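Salem Readers' Circle
Minutes of the meeting held on 2018-09-14 in the upstairs room at the Oven

The chair opened the meeting and welcomed two new members. Apologies had been received from the secretary, so these minutes were taken by the deputy.

1. Minutes of the last meeting

The minutes were agreed with one correction. Under the item on short stories, the members were recorded as preferring the second half of the collection. It was the first half they preferred. The deputy will correct the file copy.

2. Matters arising

The reading lamp in the upstairs room has been mended. The Oven has asked that we stop moving the armchairs on to the landing, as the fire door needs to be kept clear. Members agreed to stack the spare chairs under the window instead.

The box of large-print books lent to the day centre has come back. Two titles are missing and the day centre is looking for them. No charge will be made.

The question of whether to read plays was left open in February and has not been taken up since. One member asked for it to be struck off the list. Another asked for it to stay. It stays for now and will be looked at when the spring list is drawn up.

3. Book discussed: Rurkeo

The book for this meeting was Rurkeo, a long novel set on a river island over three generations of a ferry-owning family. It is published by Ureo, a small press, in one volume. Most members had finished it. Three had not, and were content to hear the ending discussed.

The member who had proposed the book introduced it. She said she had picked it for the opening chapter, in which the grandmother refuses to let the doctor's boat tie up at the landing, and that she had found nothing later on to match it. She still thought it the best thing the group had read this year. She asked members to say first whether they had believed in the family, and to leave the question of length until later.

Opinion on the family was mostly favourable. The grandmother was liked by everyone who spoke. Several members found the middle generation thin, the two brothers in particular, who were hard to tell apart until one of them goes to sea. A member pointed out that the author gives both brothers the same way of talking, and that this might be on purpose, as the mother also mixes them up. This was thought a fair point, but it did not change many minds.

There was a long discussion of the flood chapters. Some members felt these were the heart of the book. The water comes up through the floor of the ferry house over the course of a single night, and the account of what the family carries upstairs, and in what order, was praised as close and well judged. One member read out the passage about the clock. Others said the flood went on too long, and that after forty pages of it they had stopped caring who was on the roof.

The member who keeps the reading diary had noted that the tense changes from past to present at the start of the flood and never changes back. Few had noticed. On being told, some said it explained why the last third felt hurried. One member strongly dislikes novels in the present tense and said so.

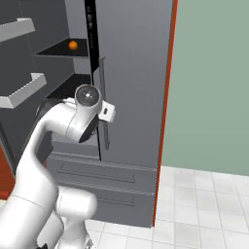 The question of length was then taken. The book has 46 chapters. Those who had read it over a holiday were kinder about this than those who had read it in the evenings after work. It was suggested that the chapters on the toll dispute could be removed without loss. The proposer disagreed. She said the toll dispute is where the granddaughter learns to read a contract, and that the final scene makes no sense without it. A member who had skipped those chapters confirmed that the final scene had made no sense to him.

The ending was discussed briefly. Members were split on whether the granddaughter sells the ferry. The text says only that she signs the paper and puts it in the drawer. Most took this to mean a sale. A minority held that she signs the new lease and stays, and drew attention to the coat left hanging by the door. The chair asked for a show of hands. The sale reading had it by a clear margin.

On style, members found the sentences long but easy to follow. The place names gave trouble. There is a map, but it is printed across the fold, and the island itself disappears into the spine. It was felt that Ureo could have put it at the front on a single page. The type was thought too small by those who do not use e-readers.

Members then gave their marks out of ten in the usual way. The book was given 7. This is the same mark as the collection of short stories and one above the spy novel.

4. Review for the newsletter

It was agreed that a short review of Rurkeo should go in the next newsletter. The proposer offered to write it. The chair reminded members that reviews should not give away endings. The proposer asked whether the flood counted as an ending and was told that it did not, but that she should not say who is lost in it.

It was asked whether the group should note in the review that Ureo had sent one copy free of charge. After some discussion it was agreed that it should. The other copies were bought or borrowed. The chair said that the free copy had made no difference to the mark – the member who received it had given one of the lowest – but that readers of the newsletter ought to be told all the same. This will be the rule for any free copy from now on.

A member asked whether reviews could be longer. The present limit is one side of a page. The newsletter editor said that one side was as much as she could fit beside the events list. It was left at that.

5. Choice of next books

Four proposals had been handed in. The member proposing the history of lighthouses withdrew it, having found that the library holds a single copy. The other three were put to the vote.

The group chose a crime novel set in a mountain hotel for the next meeting, and a memoir by a piano tuner for the one after. The third title, a translated novel about a strike in a glassworks, will be held over to the spring list. Its proposer asked for it to be noted that it has now been held over 3 times. This is noted.

There was a request for shorter books over the winter. The crime novel and the memoir are both short. Members agreed that the spring list should have no more than one long book on it, and that a long book should be given two months.

6. Library copies

The library in Salem can reserve a set for reading groups if asked six weeks ahead. The deputy will ask for the memoir. It is too late to ask for the crime novel, but it is in paperback and there are second-hand copies to be had. Members who buy a copy and do not want to keep it are asked to bring it to the meeting for the exchange shelf.

The exchange shelf is full. It was agreed to take off anything that has been there for more than a year and offer it to the charity shop. Members should collect any books of their own before then. A member asked that the dictionaries be kept. They will be kept.

7. Reading aloud evening

The group discussed whether to hold a reading aloud evening again. Last winter's was enjoyed, though it ran late and those at the back could not hear. It was agreed to hold one, with a limit of five minutes for each reader and the chairs set in a half circle. Readers may bring prose or verse. Members' own work is allowed so long as it keeps to the time.

The Oven has said that we may have the downstairs room for this at no extra cost, provided it is not needed for a private party. The chair will confirm the date with them and put it in the newsletter. Tea and coffee will be paid for at the counter as usual.

8. Any other business

A member asked if meetings could begin a quarter of an hour later, as the bus from the station now gets in after we have started. This was agreed without a vote. The newsletter and the notice on the stairs will be changed.

It was asked whether members might mark up library copies in pencil. They may not.

The umbrella left behind after the last meeting has not been claimed and is behind the counter downstairs.

9. Next meeting

The next meeting will be in the same room, at the new time. The proposer of the crime novel will lead the discussion. Proposals for the spring list should reach the deputy before then, on paper or by email, with the number of pages given.

The meeting closed at twenty past nine.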